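4.2 Paper goods and the small work of the counter

When we first drew up our list of counter tasks, we thought mostly about the ones customers come in for: grinding, pouring, wrapping, taking money. It took us an embarrassingly long while to notice how much of a quiet hour in a small coffee shop goes to paper. Printed sleeves have to be brought together, squared up, turned the right way round and put where a hand will find them later, and all of it happens on the same counter where everything else happens. Of the 1,205 short episodes of counter work we coded for the Hindilby study, 187 were mainly about paper goods of one sort or another, and we have grown rather fond of them.

Figure 3 comes from one such episode. The sleeves are pink, printed in dark brown with a coffee cup and beans, and they belong in a clear plastic box that stands within easy reach behind the work. What interests us is the middle stage, when part of the stock is already upright in the box and the rest is still spread over the counter, and the person has to keep both in mind at once.
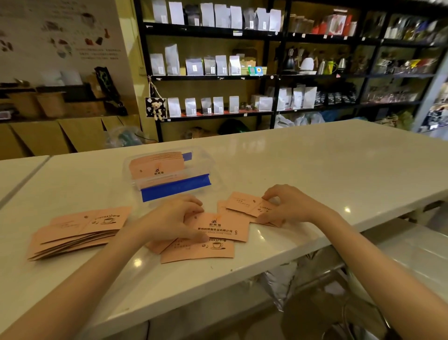
Figure 3. Sorting printed sleeves by hand, with the storage box kept at the back of the working area.

Brokano, replying to an early draft of this section, felt we were making too much of the spreading out: you fan them because you want to see which way up they are, and once you've done it for a season you stop fanning and just feel for the edge. We think this is a fair point, and it matches something we had half seen in our own notes. The less practised workers in our group did lay their paper out more widely, and they looked at it more often. But even the old hands went back to spreading when two printings had been mixed, or when the sheets had faces that looked alike at a glance. A loose spread costs a bit of counter, and counter is precious, yet it lets you catch an upside-down sleeve before it disappears into the middle of a pile.

The next stage is gathering. Here we saw a good deal of variety, and we would not want to call any one way the correct one. Some people tap the edges down on the counter, some hold the pile in one hand and tidy it with the other, and a fair few do both without seeming to notice. Thin card slides nicely against itself, so a pile that looks neat can still shift when it is picked up, and a light press on the top sleeve is often all the checking it gets. 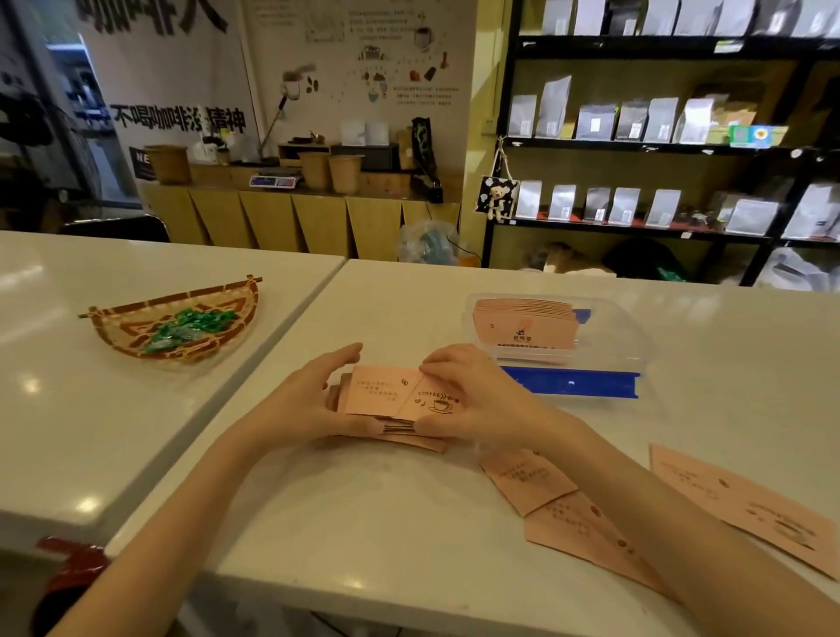

Figure 4. A gathered stack held over the counter, with a few sleeves still loose beside the box.

Leftovers of this kind deserve a word of their own. In 88 of the paper episodes, a few pieces stayed out on the counter after the main stack had been taken up, and we coded these as a separate event, using the same rule as for lids and labels (see the coding guide, under "remainders"). Where the remainders ended up varied with the layout of the shop and with how soon the next job came along. We return to them in Section 5, together with the question of whether a storage box is better kept behind the work or off to one side.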